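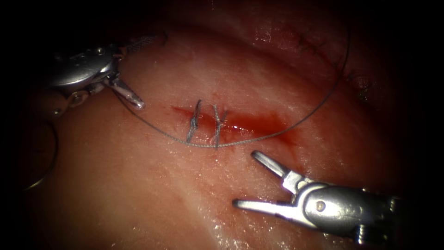 Horizontal incision, one instrument on either side.

Notebook, May, Saturday, started 9:40

Knot security, coated braid, second go. Bautista wants to write up the Skandska thread as "holds with fewer throws" and I don't believe it yet. The first set looked good, but he tied every knot himself and he also picked which ones went on the tester. I'm not accusing him of anything. I just don't want my name on it.

What I did differently today: Leonie and I each tied 16 knots, same thread, same lot, three throws, ears trimmed to 5 mm. Noemi put them in numbered envelopes and shuffled them before they came to me, so I didn't know whose I was pulling. Soaked in saline overnight at room temperature. Should have been body temperature but the bath is still out of action. Worth remembering before we compare with anything published.

Tester: the old Bianchini with the small load cell. Zeroed it before every pull. It still drifts, and I don't trust the second decimal place at all, so I've stopped writing it down.

Results are on the sheet taped inside the back cover. Short version: 5 slipped before the thread broke. All of those were in Leonie's set, none in mine. She says her third throw went down as a granny on a couple of them and she could tell at the time. Fair enough, but then we're testing hands again and the thread hardly comes into it. Most surgeons I've watched are faster and sloppier than either of us on a Saturday morning with coffee.

The breaks nearly all happened right at the knot. Two were up at the jaw, so those are out. I marked them before I opened the tying list, see initials.

Things that bother me about the "fewer throws" line:

The Grellum thread we're comparing against came from an opened box. Vasilică thinks it's been on that shelf for over a year. Nobody wrote the date on it.

A straight pull is kind to a knot. Tissue swells, it moves, it loads and unloads all day. A knot that survives one slow pull may still work itself loose by evening. We have no cyclic data and the draft doesn't mention that anywhere.

Ear length. Leave them longer and half the slips probably go away. Gualtiero says his old department always left them long, and the patients complained about the prickling. I'd like to see a number for that too.

Also the supplier sheet quotes "knot strength" without saying which knot. I wrote to Tustside, who sell it here, and got the same sheet back as an attachment.

For next time: new box of Grellum, bath fixed or borrowed, 5 people tying, at least one who has no idea what the study is for. Noemi keeps the list. Try four throws as well – if four fixes everything then the whole argument is over one extra second per stitch.

Bautista, if you read this before I see you: please hold the draft. The graph on page 5 starts its axis well above zero and makes the gap look huge.

Packed up 1:15. Load cell switched off, leftover thread bagged and labeled in the top drawer.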